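Reopening Day at the Umska Canal: How a Small Town Marks a Waterway
Student project report
Crisóforo Espinoza
October 2019

Introduction

For this project I looked at how the town of Grundeck celebrates its canal. The Umska Canal runs along the north side of town and was closed to boats for many years. One stretch with its locks was repaired and opened again, and every September the town holds a Reopening Day on the towpath. I wanted to find out who comes, what they do there, and whether people who live near the canal think the event is worth the trouble.

Method

I used three sources. The first was a short survey on paper, handed out at the Serrano Street footbridge on Reopening Day. I got 145 forms back. The second was a set of interviews with 20 residents, done during the two weeks after the event. The third was the local history shelf at the town library, which has old programs and a folder of newspaper clippings. Survey forms with more than half the questions blank were kept, but only counted for the questions that had been answered.

Background

The canal was dug to carry grain and lumber. It is 2,377 yards long between the upper lock and the Drelero basin, and this is the part used for the celebration. When the railroad took over the freight, the locks were left alone and the gates rotted. Older residents remember the basin as a place where people dumped tires. The repair work was paid for partly by the county and partly by local donations, and the names of the donors are on a board next to the upper lock.

The day itself

The program has changed very little from year to year. A decorated boat goes down through the locks in the morning, and people walk beside it on the towpath. At the basin there are short speeches, then music, food stalls, and a model boat race for children. This year the organizers printed 800 programs and ran out before the speeches started. I took this as a sign of a good turnout, but it is not a count, as some families took more than one.

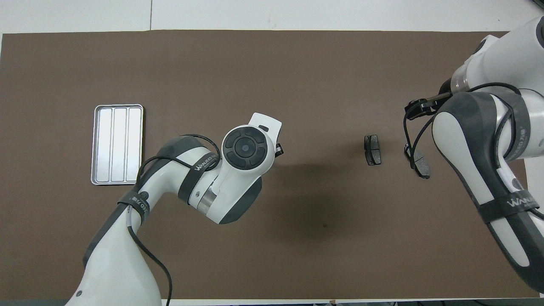

Figure 1. Metal tray with three compartments, on a brown mat.

Results

Most people who filled in the survey lived in Grundeck or one of the next towns over. The main reason given for coming was "family day out," followed by "the boats" and "the food." Very few people marked "history of the canal." When I asked in the interviews what the event was meant to celebrate, several people said it was the date the canal was first built. The printed program does explain the reopening, but the explanation is on the back page under the parking map.

The people I interviewed were mostly positive. The complaints were about parking on Serrano Street and noise from the generator behind the food stalls. Two people who live next to the upper lock said they liked the morning part best - the boat and the walk - and went home before the music. One man said he would come more often if there was somewhere to sit along the towpath.

Problems with the project

The footbridge was a bad place for the survey after lunch. People were in a hurry to get past and did not want to stop, so the morning crowd is counted better than the afternoon crowd. I also wrote one question badly. "Do you use the canal?" was taken by some to mean boating only, and by others to include walking the dog. I left that question out of the results.

The clippings at the library stop a few years after the repair, so I could not compare this year's event with the most recent ones. I asked the parks office for attendance records and was told they do not keep any.

Recommendations

The story of the reopening should be moved to the front page of the program. A sign at the basin with a few old photographs would also help, as that is where people stand and wait for the boat. More benches between the upper lock and the footbridge would be useful all year.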